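27 Jul 2019

Time for my yearly grumble about skin care awards. Got an email this morning telling me Zestlow's overnight serum is "award-nominated" and I should buy it before the price goes up. Fine. Nominated by whom? For what? The email doesn't say.

I did ten years behind a facial room door and still do brows and peels out of my spare room, so I get all the trade mail. Every brand in it has a badge. Gold ones, rose gold ones, one that looked like a wax seal. If everything is a winner I'd like to know what was in the race.

So I went and read the entry rules for one of these things. All the way down, including the gray text. The Norard Glow Awards, which you've seen on boxes even if you don't remember seeing it. The little leaf.

Norard has 79 categories. Best eye product is split into gel, cream, serum, stick and "other eye." Other eye! There's a separate one for eye products launched in the last year, and another for eye products sold only through salons. You'd have to work pretty hard to make an eye product with no category to go in.

Entering costs money. That part isn't a scandal, somebody has to pay for the website. But a brand that gets nominated also has to buy the right to use the leaf on the box, and that's priced at $2,299 per product per year. It's in the rules. Nothing secret about it, they just don't put it next to the leaf.
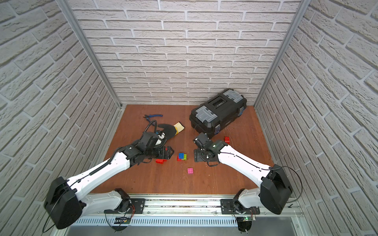 Which means the leaf on your jar tells you the company paid for a leaf. It might also be a lovely cream. The leaf can't help you with that either way.

And "nominated" is the word I'd watch hardest. Under the Norard rules a product is nominated once the form is complete and the fee clears. That's the whole bar. I could nominate the tub of plain petrolatum in my bathroom if I had the cash and a decent photo of it.

Somebody always tells me the judges are professionals. Some are! I was asked once, for a different award, years back. They mailed me 8 moisturizers in a padded envelope and gave me nine days. I have one face. I tried two on each cheek, got a rash by the jaw, and had no idea which one did it.

I sent in my scores anyway, because they kept emailing. I'm not proud of that. I gave high marks to the one with a pump because pumps are cleaner and I was tired. It placed. For all I know it's still got the sticker on it.

Nine days is no use for most of what these products claim, by the way. "Firmer" and "more even" are slow claims if they're true at all. What you can judge in a week is whether it stings, whether it pills under sunscreen, whether it smells like a candle shop. All useful. Put that on a badge and I'd read it.

Now the reader's choice version, which people trust more and I trust less. Odukoya ran a vote last September for best drugstore cleanser. The winner came in with 164 votes. Not a typo. My cousin's potluck group has more people in it than that. The winning brand put "America's Favorite" on the tube by the holidays.

You could vote once a day, too. So 164 votes could be a lot of fans or it could be one very loyal marketing department with a calendar reminder. I don't know which. Odukoya doesn't publish that, and I did ask. I got a coupon back.
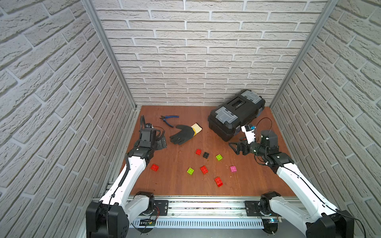
Then there's the other badge family, "lab tested" and "clinically tested." These get a pass from people who roll their eyes at awards, and I don't think they've earned one. The phrase calls up a picture for you, all white surfaces and careful machinery, and you fill in the rest. Well, give me a tidy white room and I'd believe you were testing something too. I still couldn't tell you what, or how it went, and neither can a stamp on a carton. Tested is a thing that was done. It isn't a result.

Gudiveck's peptide cream is my current example. Box says clinically tested. Brand page says users "saw a difference." I went looking for how many users and found it under the shipping policy, of all places, and what they'd filled out was a questionnaire. They'd been asked if their skin felt softer. They had just been handed free cream. Mine would feel softer too.

No comparison cream, so we don't know if a six-dollar lotion would have scored the same. I suspect it would have come close. I can't prove that and I'm saying so, which puts me one step ahead of the box.

To be fair to Gudiveck, I've used it on clients and it's a perfectly nice cream. Sits well under makeup, no smell to speak of, nobody's called me the next day upset. I'd say the same about a dozen others at a third of the price.

A few people are asking what I look at in place of badges. Mostly the dull stuff. The ingredient list, with the understanding that it won't tell you amounts for most of it. Whether it comes in a tube or pump or one of those wide jars you stick your fingers in. Whether the company answers when you email with a real question — that one sorts them out fast.

Also price per ounce. Eye creams especially. Get the face cream from the same brand, put the two lists side by side, and see how far down you go before they differ. I did this with Zestlow last winter and got to the fragrance. The eye one was the one without it, which I'll admit is a point in its favor. A very expensive point.

And patch test. Inside of the elbow or behind the ear, a few nights running, one new thing at a time. If you've got a skin condition or you're on a prescription, ask whoever prescribed it before you put an award winner on top.

Someone replied that I'm being hard on small brands who need the exposure. Maybe. But the small brands are the ones for whom two grand a year really hurts, and I've watched a couple of them pay it and then cut their sample program. I'd have taken the samples.

Since I know it's coming: no, I don't sell a line. I was offered a private label deal once and the first page of the brochure was a list of awards I could enter it in. The formula was on page four.

Anyway, Zestlow has emailed again while I was typing this. Price goes up at midnight. It said that last week too.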